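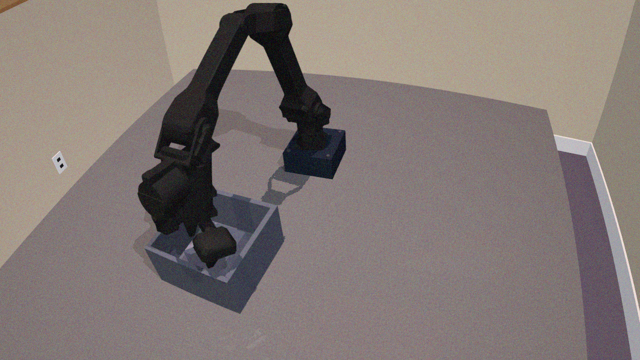 Minutes, Odska cell safety catch-up, Friday 9.15am

Item 1, joint overspeed in the bin picking sim. Run 81 stopped on its own at the elbow, controller logged a fault and the arm held position. Same fault on two later runs. Discussed whether it's the model or the real limits. Arm reaches down over the bin with the forearm sloping steeply and the base near the middle of the table, group thinks that reach is too close to the limit when the wrist turns. Belkadi planner doesn't slow down for it. Agreed no transfer to the real cell till fixed.

Item 2, e-stop. Zarkora relay took 51 ms on the bench, limit is 32. Not acceptable. Cell stays locked out, tag on the isolator, key in the office. Replacment relay ordered, colour code on the old wiring dosn't match the drawing, to be checked.

Actions
- cap elbow speed in planner, rerun all 100 picks
- try base closer to bin
- new relay in, retest, log it
- tell Celtton the trial is pushed back

Next meeting same time, after the retest. Closed 9.50.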